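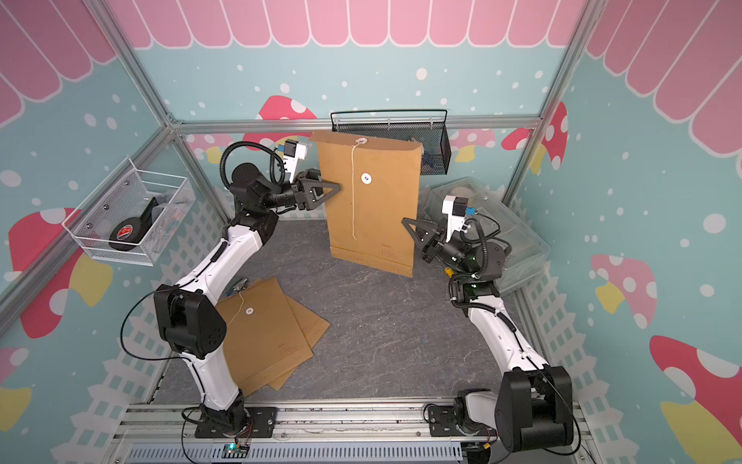
The tall kraft envelope, standing up between the two arms.

So I finally made it to the Wieczorek paper mill in Tovulgate, and if you like paper even half as much as I do, put this one on your list! I'd been meaning to go since last July, but it's 55 miles from my place and they only open the doors to visitors on a few weekends a year.

The tour starts in the pulp room, and the smell gets you first – kind of like wet cardboard and oatmeal. It's loud in there too, so grab the earplugs by the door. We had 30 people in our group and I could only catch every other word from the back.

The big paper machine has been running since 1971 and it's a beauty, all green paint and brass plates (somebody polishes those, I'm sure of it). You walk the whole length of it on a catwalk, from the soupy end to the dry end, and by the time you climb down you're sweating. Wear a T-shirt under your coat.

My favorite part was the sample room upstairs. Drawers and drawers of old stock going way back, including a speckled blue writing paper they used to make for a hotel over in Plurkmont. I would have bought a whole ream of it, but they stopped making it years ago. Boo.

The shop is tiny and takes cash only. I came home with kraft envelopes in three sizes, a pad of cream laid paper, and a bag of offcuts for 2 dollars that I'm already using for grocery lists.

Lunch was a so-so grilled cheese at the diner across the road. Next time I'd drive on to Tolton and eat there – more choices and easier parking. Tours run at ten and one, and the morning one had a line out to the gate, so go early.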